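Skevano Home Help
Ticket 3000
Product: Kanel top-load washer, black
Subject: Gray fuzz on everything dark, and a cycle that runs long
Status: Solved

Customer wrote, Tuesday, 8:40 a.m.

Good morning, and thank you in advance to whoever gets this one, you were all so kind when I wrote in about the leveling feet. I have a washer in the kitchen, a Kanel top loader that came from Ní Bhriain Appliances, and up to now I have had very little to complain about. It is quiet, it fits under my window, and it gets the dish towels clean, which in this house is saying something.

The trouble started in June. My dark knits began coming out covered in pale fuzz, the kind that clings to your sleeves all day long. First it was a black cardigan, then the socks, then a dark throw with blue yarn around the edges that my sister crocheted (she would be heartbroken, so please don't tell her). I have also noticed that the Normal cycle used to finish while I was still doing the breakfast things, and now the display starts at 78 minutes and then sits at the last few minutes for what feels like forever.

Things I have tried so far:
- Ran it empty on hot with a Noltar cleaning tablet. It smelled lovely afterward, same fuzz.
- Switched from powder to liquid. No change.
- Extra rinse. Maybe a tiny bit better? I may be fooling myself.
- Shook everything out on the porch before washing.

I haven't touched anything inside the tub apart from wiping the rim, as I was a little nervous of breaking a clip. What should I look at first?

Skevano Support replied, Tuesday, 10:15 a.m.

Good morning! Glad the feet are still behaving. Thank you for such a thorough list, it saves us both a lot of back and forth. Pale fuzz on dark clothes usually comes down to the lint filter, to too much in the tub, or to light and dark knits going in together. Could you tell us when the filter was last emptied, and how full you normally load the machine? Photos are welcome too.

Customer wrote, Tuesday, 11:30 a.m.

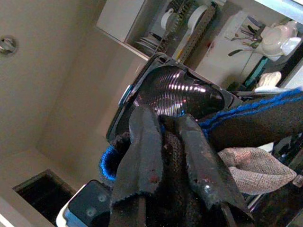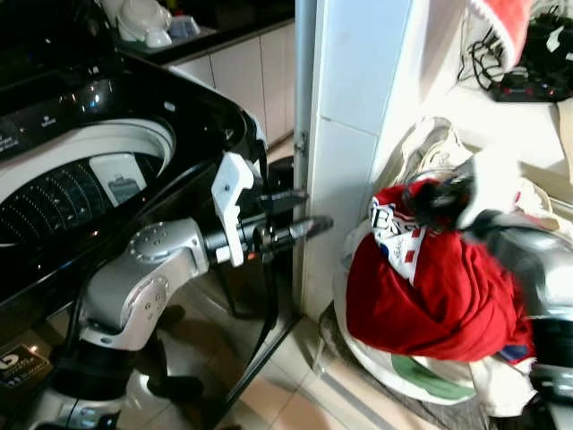 As for the filter, well, now I'm embarrassed. I have never emptied it. My old machine had a little drawer down at the bottom and I suppose I went on believing this one took care of itself. I see now that it's the white rectangular piece with the gray grille, on the wall of the drum toward the right, and I had been taking that for part of the tub all this time! Does it pull straight out, or does it hinge? I would rather ask than hear a snap.

On loading, I fill it to just under the holes near the top, so quite full. And yes, the gray knits go in with the dark ones. I'm a once-a-week washer and it all goes in together.

Skevano Support replied, Tuesday, 1:05 p.m.

Please don't be embarrassed, we get this one a lot. On your model it hinges:

1. Unplug the washer and leave the lid up.
2. Press down on the tab at the top of the filter and tip it toward you.
3. Lift it out, open it over the trash, and pull the lint away with your fingers.
4. Rinse it under the faucet and use an old toothbrush on the grille.
5. Wipe the slot where it sits.
6. Set the bottom edge in first, then push the top until it clicks.

After that, run a Rinse and Spin with nothing inside, and check the filter again. For the next 3 loads, keep the tub half full and wash the gray things by themselves. The stalling near the end is most likely the machine trying to balance a heavy load, so smaller loads may take care of that too. If it doesn't, we'll look at the drain hose next.

Customer wrote, Friday, 4:20 p.m.

Well, you should have seen what came out of there. It was like a felt slipper! I had to do the toothbrush part twice, and the tab was stiff the first time, but it clicked back in just the way you said.

I have done 2 loads since, one dark and one gray, both half full. The cardigan has a few bits left on it, mostly around the cuffs, and I think those are old ones worked into the knit. The socks are clean. The display still starts at the same number but it counted all the way down without stopping. I still have the throw to do and I'm going to put it on Delicate in a mesh bag. How often should I be emptying the filter from now on?

Skevano Support replied, Friday, 4:50 p.m.

What good news! Every few loads is plenty, and after every load if you have washed towels or anything fluffy. For the cuffs, try a lint roller before the next wash. Mesh bag and Delicate sounds right for the throw, and do skip the fabric softener on it.

We'll mark this one solved. A reply to this same ticket will open it again if the stalling comes back.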